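Teaching by example, one grip at a time

Hala Ragab spends most of her working day inside a house that does not exist. She leads the demonstration team at Tridside, where operators steer a simulated robot arm through household jobs and save each attempt as training material for a learning system. We spoke on June 6, 2019.

The current batch is called Gutetti. It covers 14 tasks, and an operator records each of them many times over with small changes.

"People think we write down the steps," Ragab said. "We don't. We do the job and the software keeps the joint positions and the pictures from the arm. The system has to work out the rest from that."

Round, smooth objects take the most practice, she said. New operators tend to close the fingers too early, or come in too low and bump the object with the palm.

"With something white and egg-shaped between the pads, you want to see both pads and the thing itself. If you can't, back up and come in again."

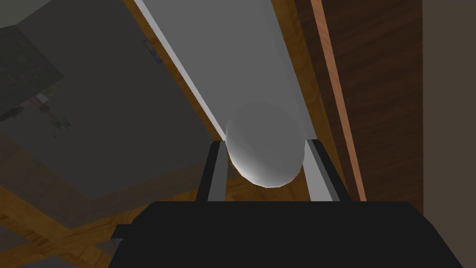

What gets thrown out

A session runs 45 minutes, followed by a break. Ragab's team reviews every recording before it goes into the set. In the last review they kept 51 and dropped 11.

"Most of the ones we drop are fine to look at," she said. "The operator stopped halfway to think, and the arm just hung there. We don't want the system to learn the pause."

She also asks for stretches where the gripper is open and holding nothing. Earlier sets had too few of them, and the trained arm did poorly between one object and the next.
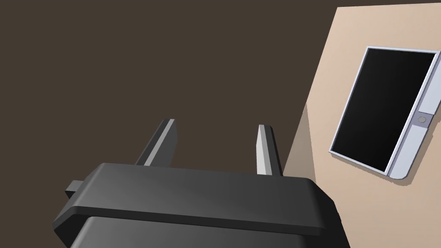

The gripper with its fingers open, near a wall-mounted device with a dark screen.

Ragab expects to finish Gutetti in October. The next batch, Dimitriou, will use the same arm with different rooms. "More doors," she said. "The operators have already asked me for fewer doors."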